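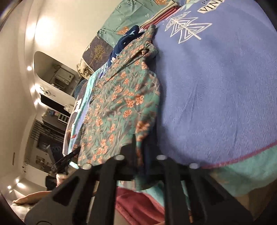 Fig. 12. Green floral fabric held in a gripper.

5 Connecting the supply

This section covers the Flindora wall-mounted isolating supply unit, 2000 VA version. For the floor-standing version see the separate Stilitz sheet.

CAUTION: All work in this section must be done by a qualified electrician. Lock off the feeding circuit and prove it dead before removing the front cover.

5.1 Before you start

Check that the rating plate inside the cover matches the order. The input voltage must agree with the supply on site. Do not use the packing label for this check, as older labels show the input range only.

The unit draws a high current for a short time at switch-on. Feed it from a type C or type D circuit breaker of the rating shown on the plate.

5.2 Input side

1. Undo the four cover screws and lift the cover clear. Unplug the earth lead from the cover stud.
2. Fit a cable gland of the correct size in the left-hand knockout. Leave unused knockouts sealed.
3. Bring the cable in and strip the conductors to 12 mm.
4. Connect the protective earth first, then neutral, then line. Leave enough slack in the earth conductor for it to be the last to pull free.
5. Set the input link to the supply voltage. The link must sit fully under both clamps.

Note: The input link leaves the factory in the highest position. A unit run on a lower supply with the link in this position will give a low output but will not be damaged.

5.3 Output side

1. Bring the output cable in through the right-hand knockout.
2. Connect the two outer terminals to the load. The centre terminal is joined to earth inside the unit and must not be used as a neutral.
3. Set the thermal trip to the load current. Do not set it above the figure on the plate.
4. Refit the earth lead to the cover stud, then the cover.

5.4 First switch-on

Switch on with no load connected. A low hum is normal. Measure the output between the outer terminals, then from each to earth. The two readings to earth should be equal. If they are not, switch off, lock off and check the centre terminal.

If the trip operates, wait until the case has cooled before resetting. Fault code 509 on units with the Wovari monitor means that the winding sensor is open circuit. See section 8.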